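**From the packing floor: what the arm does and doesn't take off us**

Most of you at Clustholm will have had the leaflet from Voltitura by now, the one with the smiling woman holding a tablet. It says the new cell will "free colleagues for higher-value work". I asked Fionnuala Tierney in operations what the higher-value work was going to be and she said they were still mapping it. I have been here long enough to know what a thing looks like when it is still being mapped.

The task they have started with is lidding. A lid is picked up, carried over to a compartment tray and put down. Anyone who has done a shift on kits knows the job, and knows it is dull, and knows that your hands go stiff after the second hour. I'm not going to pretend people will chain themselves to the bench to keep it. But it is also the job we give to people coming back from injury, and to new starters in their first week, and I haven't seen either group mentioned in the leaflet.

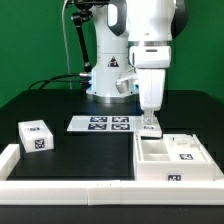

Seung-woo Heo, who is setting the cell up, was straight with me, which I appreciated. The black and white squares are how the system works out where each part is. If a sticker is creased or dirty it may lose the part, and then a person has to go and sort it out. At the moment that person is Cathal Fahy, who used to pack and now stands by. In one morning session he was called over 7 times. His job title hasn't changed and neither has his rate.

That is my first worry. Standing by is work. You can't read, you can't wander off, and you get the blame if the thing stops and you were looking the other way. Cathal says he is more tired at the end of a session than he was when he packed. The Voltitura people call this "light supervision" and have put it down as 5 minutes in every 60. I would like to see how they arrived at that.

My second worry is the squares themselves. Parts don't arrive from Tustach with markers on them. Somebody has to stick them on, straight, and replace them when the edges start to go. So far that has been Kavinda Paul, fitted in between his other duties, with a roll of stickers and a cloth. He has asked for it to be written down as a task with time against it. He was told it would go away in the next phase. We have heard about next phases before – the Noonan conveyor had one, and those of you on lates still lift boxes around the gap where it was meant to go.

To be fair to the project, there are things I can't knock. It doesn't get a sore wrist. Seung-woo let anyone who wanted to come and watch, and he answered what he was asked, including the awkward ones. Daithí Ó Súilleabháin, who was dead against it in the canteen, came away saying it was slower than he had feared and gentler than he had expected. He still doesn't trust the sums, and nor do I.

Each part carries its own marker on a paper square, and those are what Kavinda will be checking until someone tells him otherwise.

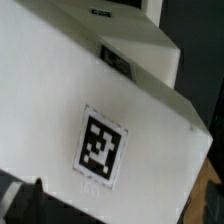 **What we have asked for**

- Marker work and standing by to be listed as proper duties, with time allowed and a rate agreed.
- A rotation, so that no one is on standby for more than 2 hours at a stretch.
- A plain answer on where new starters and people on light duties will go if lidding moves over to the cell for good.
- The stoppage log put up on the board by the clocking machine, with the bad days left in.

Fionnuala has promised a written reply in December, before the trial is reviewed. If you have done a session near the cell, tell me or Cathal how it went, good or bad, and we will take it in with us.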